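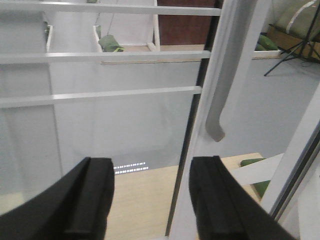 White shelving with a few green cloths in the compartments, and the pale table in front.

I've had a few messages asking how I keep my cleaning cloths, so I'm finally putting it all in one place. Fair warning, I have Opinions about cloths.

For years mine lived in a carrier bag on the back of the door. Clean ones went in the top, I pulled clean ones out of the top, and the ones at the bottom I didn't see from one July to the next. When I tipped the bag out there were 32 of them in there, some of them stiff as toast. So the bag went, and the cloths moved on to open shelves with the rest of the utility room things.

Open shelves first, then. People worry about the dust, and yes, you do get dust, but I'd still choose them over a cupboard for anything you grab every day. You can see when you're running low. White ones show every mark, so I wipe the bars down when I do the windowsills (a drop of washing-up liquid in warm water, then a dry cloth straight after or you get smears). Go along the underside of each bar as well. That's where the fluff collects, and it took me an embarrassingly long time to look.

If you've got a wooden shelf in a white frame, treat the two separately. I keep water well away from bare wood edges and use a cloth that's been wrung out until my hands ache. Keegan Kereama down the road rubs a bit of Valwood wax along his every spring and they do look lovely, but I've never managed to be that organised.

Now, colours. I use green for the kitchen and nothing else! Blue is for the bathroom and anything old and grey is for floors and shoes. You don't need to buy a fancy set, mine were a pack of 5 from the market and I went back for more of the same the week after. Stick to one colour per room and you can throw them all in the basket together and still know where each one goes when it comes out.

Do I fold them? Sometimes. I used to do the little upright rolls and it looked smashing for a day and a half. These days a cloth that's clean and in the right compartment is good enough for me, crumpled or not. Tea towels I do fold, into thirds and then in half, because they slide about otherwise and end up behind everything.

Washing them is where most people go wrong, I think. No fabric softener, ever — it coats the fibres and then they just push the water round the worktop. I do mine at 60 on their own, with half the powder it says on the box, and I shake each one hard before it goes on the airer. If they still smell after that, soak them overnight in soda crystals and wash them again. And if they smell after that, they're floor cloths now.

A word about the table. I keep a plain pale one in front of the shelves and the only rule is that it gets cleared before bed. It's my sorting spot: basket on the left, piles on the right, straight on to the shelf. Pale wood marks easily, so mugs go on a mat and anything damp goes on the airer. For old rings I've had some luck with a tiny dab of mayonnaise left on for an hour and buffed off (try it somewhere hidden first, please, I don't want letters).

Last thing, leave one compartment emptier than you think you should. Mine fills up with odd gloves, pegs and half a packet of sponges by the end of the month, and I'd sooner it was all in one place than spread along the whole lot. I go through it when I change the beds.

Next time I'll do the cupboard under the sink, if I'm feeling brave. If you've got a good trick for keeping dishwasher tablets dry, pop it in the comments, mine keep going soft round the edges.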